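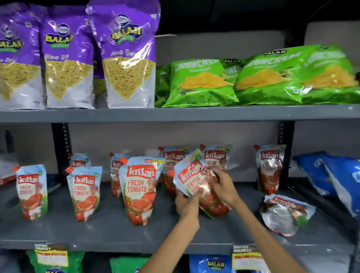
Holding a ketchup pouch by hand at the middle shelf.

Stuten 402 shelf unit for robot picking and restocking

The Stuten 402 is a slotted metal rack for shops and test rooms where a robot arm works on the same shelves as the staff. It is made by Platum and sold together with the Takagi floor plate. A wider model, the 412, is available on request.

Rules for safe use

Before a person puts the hands in the shelf, the arm must be stopped and the key taken out. A pause from the screen is not enough. Standing pouches should face forward, with a space between them so the gripper can enter. Packs which have fallen on the side must be lifted before the next cycle. Shelf labels stay on the front edge and must not cover the product.

The robot must be risk assessed together with the rack, also when both were approved separately before. We keep a checklist for this, written by Loubna Benjelloun, last changed 31 May 2018.

Delivery is in 3 boxes. Spare uprights can be ordered from Adgate.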